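Braltitcombe Community Board > Home and Garden > Storage and tidying

Thread: Small box with a lid, what do you keep in yours?

tallowdrift wrote:
Okay so I have fallen down a bit of a hole. I cleared out Mum's hall cupboard over the long weekend and came home with way too many lidded boxes, mostly little ones, shoebox size and under. They're sitting in a tower in my spare room and my partner has started calling it the apartment block. I don't want to chuck them, they're good boxes! But I'm stuck on what to put in them that isn't just "stuff". Batteries and sewing are sorted. What else do you lot use a small box for, and do you label them or go by colour?

Zlatko Atanasov wrote:
Colour every time. Labels peel, and then you have a box with a gummy rectangle on it. Ours go red for first aid, blue for anything with a plug, orange for craft and glue. My kids could find things by colour before they could read.

mrs_pennywhistle wrote:
Zlatko I love you but colour is a disaster once you have more than one person in the house. My husband is colour blind, so red and green are the same box to him, and one of those was the fuses. Label it on the front AND the lid. A bit of masking tape and a marker, and if it peels, you put on another bit.

Zlatko Atanasov wrote:
Fair enough about the fuses.

grommet_30 wrote:
The lid is the whole thing for me. I bought a stack from Pranen when they had the sale in May and the lids pop up at the front corner as soon as you put anything taller than a deck of cards in. Drives me mental. You push one side down and the other side comes up. Anyone else got these?

tallowdrift wrote:
Yes!! Two of Mum's do that. I assumed I was overfilling them.

Stojan Kadrić wrote:
You probably are overfilling them, everyone does. I did the stockroom at Forkus for years and the rule was fill to a finger below the rim. If the lid sits up it gets dusty inside and you can't stack on it. If it's plastic and has warped, put it upside down on a flat bench in the sun for an afternoon with a few books on top. Worked on most of mine, cracked one.

grommet_30 wrote:
Cracked one is not selling it to me Stojan

Stojan Kadrić wrote:
It was an old one. Don't use a heat gun is all I'll say.

bluegumbev wrote:
I'm going to disagree with the finger below the rim business. If I followed that I'd need double the boxes and I've got a unit with one cupboard. Mine are packed to the gunnels and the lid is there to keep the cat out. I've had the same ones since we moved in and they're fine, a bit bowed, who cares.

To answer the actual question, one of mine is all the little bottles. Eye drops, contact solution, the travel shampoos, vanilla essence (don't ask). They used to fall over in the bathroom drawer and leak into each other.

mrs_pennywhistle wrote:
Bev do you stand them up or lay them down? I stand mine up with a strip of cardboard between so they don't topple. The tall ones never fit though, so they end up living on top of the box, which is just moving the mess up a floor.

bluegumbev wrote:
Lay them down, caps all the same way. And if one leaks it leaks, that's what the zip bag is for.

tallowdrift wrote:
"Moving the mess up a floor" is going on my fridge. I counted what Mum had in the bathroom alone and we got to 140 little bottles and tubes, nearly all with a dribble left in them. One sunscreen was older than my nephew. Anyway, things on top of boxes, very much a problem in this family.

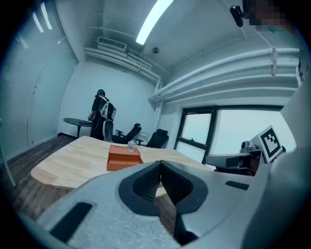

Stan_from_the_hill wrote:
Orange box with a clear bottle on the lid, I've got pretty much that arrangement on my own table at home and it's been that way since Easter. Lid's a bit open too. I like the table better than the box though, that wavy edge with the pale grain is lovely. You'd want a coaster under anything wet.

grommet_30 wrote:
Stan it's a box thread, eyes on the box. Anyone know where to get orange ones that size? The two dollar shop only had grey and a horrible mustard.

Zlatko Atanasov wrote:
Told you. Orange for craft and glue.

mrs_pennywhistle wrote:
And not a scrap of masking tape on your ones I bet, Zlatko. How's a visitor meant to know?

tallowdrift wrote:
Right, I've decided. Colour for the room, tape for what's inside, small bottles laid down in a zip bag, and three boxes going to the op shop so I can see the window again. Anyone local who wants a couple of the ones with dodgy lids, message me and I'll leave them on the porch.

bluegumbev wrote:
I'll take two. The cat's not fussy.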